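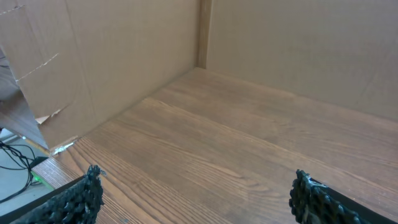 Packing and Shipping Household Goods for a Long-Distance Move

The purpose of this post is to set out, in one place, the method I have used for sending household goods by freight instead of hiring a full-service mover. I have now used it for two moves. The most recent one was in February, from a rented apartment in Vellach to a smaller one in Pandusgate, a distance of 300 miles. Readers of this blog have asked for the details on several occasions, and the replies I gave by email were not always consistent with one another. The text below replaces them.

Scope

The method applies to a household that can be packed into cartons, with a small number of larger items sent separately or sold. It does not apply to pianos, aquariums, or anything that must stay upright for the entire trip. Persons moving with young children may find that the time required is greater than they can spare.

Obtaining cartons

Cartons should be obtained before any other step is taken. Used cartons are acceptable for linens, clothing and kitchen plastics. They should not be used for books or dishes. The walls of a used carton have usually been bent at least once, and a wall that has been bent will give way at the same place again under a stack.

For the February move I purchased new double-wall cartons in two sizes from Brida, a packaging supplier with a counter near the Vellach freight yard. The smaller size was used for books, tools, canned food and papers. The larger size was used for everything else. I had owned a third, very large size from the earlier move and gave them away. A carton that one person cannot lift will be dragged, and the bottom seam will open.

Single-wall cartons were offered at a lower price. I bought a few and cut them down into flat sheets, which were placed between framed pictures and around the legs of the desk. In my view this was the best use for them.

Tape

Paper tape holds well but must be wetted, and it does not stick to a dusty carton. Plastic tape is faster. The bottom of each carton should receive two strips along the seam and one strip across it at each end. The top may be closed with a single strip until the final inventory has been checked, and with a second strip after that.

Masking tape should not be used to close a carton under any conditions. It was used on one carton of mine during the first move, and the contents of that carton arrived in a different carton.

Filling

Heavy items are placed at the bottom, and the carton is filled to the top. Empty space at the top is the most common fault in home packing. When another carton is set on a half-empty one, the lid sinks, the walls bow outward, and the stack begins to lean. Towels, sweaters and crumpled newsprint all serve as fill. Newsprint will leave ink on white dishes, although it can be washed off with warm water and a little soap. Plain packing paper does not have this problem and costs more.

Plates are packed on edge. Glasses are packed upright, each wrapped by itself, with a layer of paper beneath and above. Stemware should have the bowl filled with paper before the outside is wrapped. Lids for pots travel in a towel. Spices should be put in a sealed bag, as I failed to do, and my winter coats smelled of cumin until spring.

Books are packed flat, spines in alternating directions, in the small cartons only. I recognize that opinion differs on this matter and that some collectors pack them upright, as on a shelf. Either method is acceptable when the carton is full.

Labeling and inventory

Each carton receives a number on the top and on two sides. The number is entered in a notebook together with the room and a short list of contents. Contents should not be written on the carton itself. "Kitchen 4" is sufficient for anyone who needs to carry it.

The notebook travels with the owner. During the first move I packed the notebook.

Booking the freight

Quotations were requested from several carriers and varied widely. The lowest quotation did not include a lift gate, which is needed at any address without a loading dock. It also did not include delivery beyond the curb. Once these charges were added it was no longer the lowest.

I chose Stoica, a regional carrier, on the basis of its pickup window, which was 2 hours long. The others offered a full day. The total, including the lift gate at both ends and a residential delivery charge, came to $1,128. Insurance was extra and I did not take the highest level. Readers with valuable furniture may reach a different decision.

The carrier will ask for the weight and the outside measurements of the shipment as stacked. These should be measured after wrapping. An incorrect figure will result in a corrected invoice, and the correction is never in the favor of the customer.

Pickup and delivery

All cartons should be sealed and moved close to the door on the evening before pickup. The driver arrived at 7:40 in the morning, within the window, and had finished loading 20 minutes later. A copy of the bill of lading should be kept and the piece count on it compared with the notebook before signing.

At delivery the same comparison is made. Any crushed corner or torn side must be noted on the receipt at that time, in writing, even when the contents are believed to be sound. A claim made later without such a note is unlikely to be accepted. In February one large carton had a crushed corner. It contained pillows, and no claim was filed.

Matters I would handle differently

The kitchen was packed too early. For most of a week I ate from a single bowl with a serving spoon.

The desk should have been sold in Vellach. It does not fit through the bedroom door in Pandusgate and now stands in the front room, facing the radiator.

I would also set aside one carton to be opened first, holding a lamp, bedding, soap, a towel, the coffee pot and a knife for cutting tape. I had intended to do so and had a number reserved for it in the notebook. The items went elsewhere as space allowed, and the first evening was spent opening cartons by the light of the refrigerator.

A later post will address the disposal of used cartons, including the rules at the Pandusgate recycling center, which accepts them flat and free of tape on weekday mornings only.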